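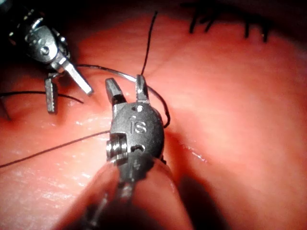
According to one of the theatre nurses at Ferri, the hardest part of a night shift is the drive home. She has worked nights for 19 years and still pulls over at the same lay-by most mornings to drink a cup of tea before the last stretch.

Her ward moved to a new rota in September. Staff now do no more than two nights in a row, where they used to do four. "The first month was a mess," she said. "People had childcare booked for the old pattern. I missed a dentist's appointment and my sister's birthday."

The rota is drawn up on Drultico, a scheduling program the hospital bought to replace a wall chart. It covers 164 staff. She can swap a shift on her phone, but swaps close at 4 pm the day before.
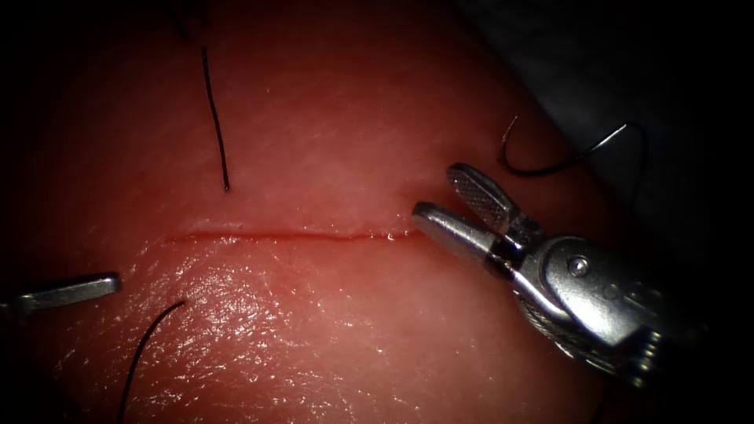 Sleep is still a problem. She goes to bed at nine in the morning with the curtains pinned shut and is usually awake by two. "I've tried earplugs, I've tried the spare room. The bin lorry wins."

Asked whether she would go back to the old pattern, she said she would not. "Four nights and I couldn't hold a conversation. Now I can at least cook a meal on my day off."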